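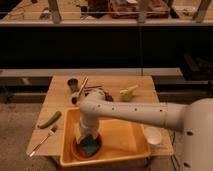 Sponge, bowl and tray on a wooden table.

Call for participants: does washing-up advice survive a real kitchen?

The Wesik Household Claims Group wants people who wash dishes by hand and are willing to be dull about it for seven weeks. We test the kind of advice that gets passed around as fact: microwave your sponge, fill a bowl first and save water, add vinegar, never let anything soak. Some of it may be good advice. A lot of it seems to rest on one person's kitchen and a confident tone.

We don't have a favorite answer. If you write to us hoping to prove that your mother-in-law is wrong, we will take you, but your diary gets read the same way as everyone else's.

What we are asking

Does following a fixed set of washing-up rules change how much water, soap and time a household uses? And do people who follow the rules think their dishes are cleaner, whatever the water meter says? The second question interests us more. People report large savings on almost any routine they have just taken up, and then the bill comes in the same as last year. 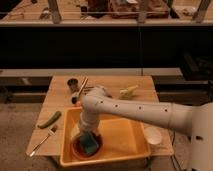
Page last changed in August. Start dates added, section on payment rewritten.

Our last project, at Stevon, looked at descaling kettles. It produced a lot of cheerful diaries and almost nothing we would repeat in public. Half the people who signed up had already made up their minds, and the diary form let them say so in seven different ways. The new form is shorter. It asks for readings and times, and leaves one line at the bottom for opinions.

Who can take part

You can apply if you are 18 or over, wash most of your dishes by hand, and have a water meter you can get at without a ladder. Renters are fine. Shared kitchens are fine as long as everyone in the house agrees, in writing, before the start. You can own a dishwasher if you hardly use it, though we will ask what "hardly" means.

Please don't apply if you sell cleaning products, write about them for money, or run a page giving household tips. We had two of those last time and it was tiresome for everybody.

What you would do

For the first week, wash up as you always do and write down the meter reading before and after. After that you will be put in one of two groups by a draw. One group gets a printed rule sheet. The other group gets a rule sheet too, with rules we made up that have no reason to save anything. You will not be told which sheet you have until the end. If that bothers you, this is the wrong study for you.

Each session needs a line in the diary. Most people should be done writing in a minute. Missed days are missed days – leave them blank and don't fill them in from memory on Sunday night.

There are two visits to our room in Fascombe, one at the start and one at the end. Both are in the evening and both start at 6. At each one you wash the same dirty items we give you, with a measured amount of soap.
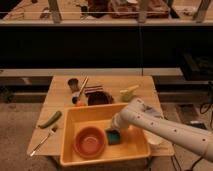 Payment

You get $100 if you finish. It is paid at the second visit and does not depend on your results, on how tidy your diary is, or on whether you agree with us. If you stop early we pay travel for any visit you made and nothing else. We know some studies pay by the week. We tried that and got diaries filled in at the bus stop.

We do not give out soap, sponges or vouchers, and no maker of any of these is paying for the work. The money comes from the Þórarinsdóttir bequest, which has no say in what we print.

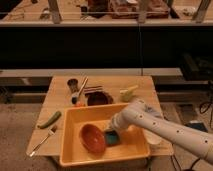 Soap is where most of the arguments start, so a word on it before you apply. The popular claim is that people use far too much, and the popular proof is a picture of a sink full of suds. Suds tell you very little about how clean a plate is. For the visits we want the dull version: a bowl set down in a basin with the sponge next to it, and a measured amount of soap, the same for everyone. If you can't stand washing up in a basin, say so on the form and we will put you at the sink. Your results will be kept apart from the rest, and may turn out to be too few to use.

What happens to your diary

Names come off before anyone reads it. We keep the numbers and may quote the opinion line. You can pull out at any point up to the second visit and have your diary back. All results get posted on this page, including the case where neither rule sheet did anything, and that is where our money would go if we were betting.

How to apply

Ask for the form at the Wesik front desk in Fascombe, or send us a note with your mailing address and we will post one. Tell us how many people eat at your place on a normal Wednesday and who does most of the washing up. If two people in the house give different answers to that, send both.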